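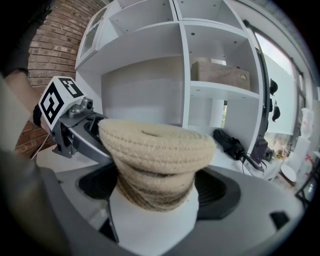 Jute coil on the white block, gripper closed on the side of the stack.

2024-10-29

Spent the session on soft goods again. The question I keep returning to is whether a machine can put a room in order without someone standing next to it, and a coil of rope is a fair test. It has no flat face to grip and no rigid edge. The layers are held by friction and winding tension. Press too lightly and the pad slides on the loose fibers. Press too hard and the tiers shear against each other, and then it is a tangle and a different problem.

Moving the gripper by hand, I can hold the stack with one pad against the side. I do it by feel and could not write down the force if asked. Su-bin Han says that is the whole difficulty with housework: the numbers exist, but the people who have them never stored them as numbers. I think she is partly right. Some of it is geometry. The pad has to meet the coil below the top ring or only the top ring comes up.

Went through Damián's log from the Lisuvar runs after lunch. 435 attempts on mixed household items. Boxes and rigid containers are close to solved, provided the shelf is not crowded. Rope, cloth and bags are not. Of the 19 rope attempts, 4 ended with the coil intact at the target. He counts a slumped coil as a partial success. I do not. If I asked a person to put rope away and it arrived as a heap, I would ask again.

Speed is the other thing. The same move takes me a second or two when I am not thinking. The policy hesitates above the object, corrects, hesitates again. Fine for overnight work in an empty stockroom. Not fine in a kitchen with someone waiting to get past.

Adhiambo Lukumay called from Srour. Their shop floor wants a yes or no on shelf restocking by December. Told her yes for cartons, no for anything that bends, and that I would put it in writing. She asked when the second answer would change. I gave no date. She did not like that, but she wrote it down.

Thinking about the umbrella problem as well. A folded umbrella is part stick and part cloth, and a grasp planned for one fails on the other. Anitha wants it in the next object set. I would wait until rope is above half, otherwise we will have two sets of bad results and no idea which cause they share.

To do: replace the pad if the grip gets worse, ask Shabani Lema for the force readings from Nireton, rewind the darker coil tighter and repeat with the block turned a quarter. Send Adhiambo the letter.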